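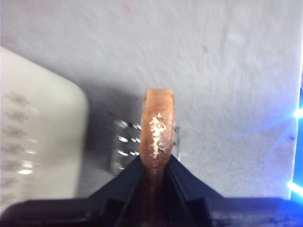 Rule 6 at Nukiler says a gripper that's holding something keeps holding it until a person with a badge says otherwise. I know it by heart because I wrote the test question for it, back when I was the new hire and got all the boring jobs. So you'd think I'd be the last one to get in trouble over it. Ha.

It was September, a little past four in the morning, and I was on the night shift with the arm we call Limell (the name came with the software and we never changed it). Limell had picked up the brown piece and was standing there with it, perfectly happy, fingers closed at the base. Blue light on. Grater behind. And I had a sandwich waiting in the break room.

Now, the Drerkex handbook, the one all of us in the trade are supposed to follow, is 30 pages long, and I swear half of them are about leaving. Before you walk away from a closed grip, you log the hold. You say it out loud, too, "holding, stepping out," so anybody nearby hears. Then you wait for the arm to say it back. I always felt silly doing that alone at night, so I'd gotten in the habit of just mumbling it on my way to the door.

"Holding, stepping out," I mumbled.

"I didn't catch that," said Limell.

I kept walking.

"I didn't catch that," it said again, exactly as loud as before, and that was somehow worse – my grandmother used to do the same thing when you forgot to say thank you. I stopped with my hand on the door.

"You've got 2000 holds in the log," I said. "You know how this goes."

"1000 of them have no spoken entry," said Limell. "They're all on nights."

Well. All those nights were mine! I stood there feeling my ears get hot and wondering who read that log besides me. Over in the next bay, the old Ekpo unit was parked with its head down, and I could have sworn it was listening.

"Have you reported it?" I asked.

"Reports go out when the log is full."

"And when's that?"

"At the next hold."

I went back and sat down on the stool. The piece hadn't moved a hair. It had that white crumbly streak down its front, and I looked at it for a good long while, the way you look at a wall when you're in the principal's office. I could open the grip myself, badge in, put everything away, and be clean until tomorrow night. Or I could write the report first and sign it.

"How do you spell 'mumbled'?" I asked, pulling the keyboard over.

Limell spelled it for me, and held on to the piece until I was done typing. It took me until six. Then I said the words, nice and loud, and waited, and it said them back, and I went and got my sandwich.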